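About Arkovance

Arkovance is a small company that runs walking tours of breweries, cideries and distilleries. We started with one route and one guide, and we now have five routes and a team of guides who all work in the drinks trade or used to. Our office is upstairs from the Joten taproom, and most of our tours begin at the front door of that building.

How we started

Bonifacio Arrieta worked behind the bar at Joten for several years before he gave his first tour. Out-of-town visitors kept asking him where to go next, and he got used to drawing maps on the backs of coasters. One slow afternoon he walked a group of guests over to the Aguirre distillery himself and introduced them to the people who made the gin. They asked what they owed him. He put up a sign-up sheet the next week.

Anselmo Palacios joined the following May. He had been a brewer and knew how to explain what goes on inside a mash tun without losing people. The two of them wrote the first printed route together, and the Old Mill Route still follows it, apart from one stop that closed. 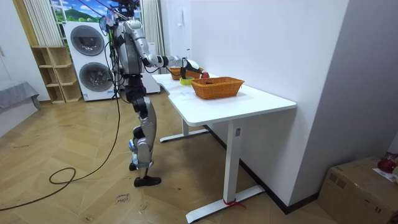 For the first couple of years we had no booking system. Guests called or left a note at the bar. We take bookings online now, but the phone number hasn't changed and you can still use it.

What we do

Our public tours run in the afternoon and early evening. The group size is limited to 12, which is as many as most of the tasting rooms can seat at one time. Each tour stops at three or four places and includes samples at every stop, water, and a plate of food around the halfway point. You don't need to know anything about beer or spirits to come along.

The routes are:

The Old Mill Route: breweries only, mostly lagers and older styles
The River Route: two breweries, a cidery and the Aguirre distillery
The Spirits Route: rye, gin and fruit brandy
The Hill Route: the longest walk, with a lot of steps
The Sunday Shoes Route: short, flat and suitable for strollers and wheelchairs

We also arrange private tours for companies, reunions and wedding parties of up to 40 people. Larger groups are split between guides and meet again at the last stop. Nektarios Ververidis handles all private bookings and will send you a written quote. 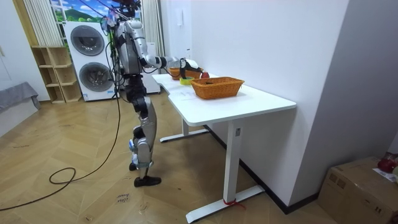
Tours go ahead in rain and light snow. If we have to cancel, you can have a refund or move to another date. Everyone who is drinking must be 21 or older and must bring ID. Non-drinkers pay a lower price and get sodas, coffee or non-alcoholic beer, depending on the stop.

Who we work with

We pay every brewery and distillery for what our guests drink, at their normal prices. No business pays us to be on a route. Rondusus, a cider maker on the north side, was added to the River Route after guests kept recommending it to us.

Abilio Sepúlveda looks after the routes and visits each stop regularly to check opening hours, seating and what is on tap. Ignacio Lozano trains new guides. A new guide walks every route with him before leading a group alone.

Last year about 1000 people took a tour with us.

Contact

The office is open from 10 a.m. to 4 p.m. If you come by in person, use the side stairs and ring the upper bell. For private groups, please tell us your preferred date, the number of guests and any food allergies.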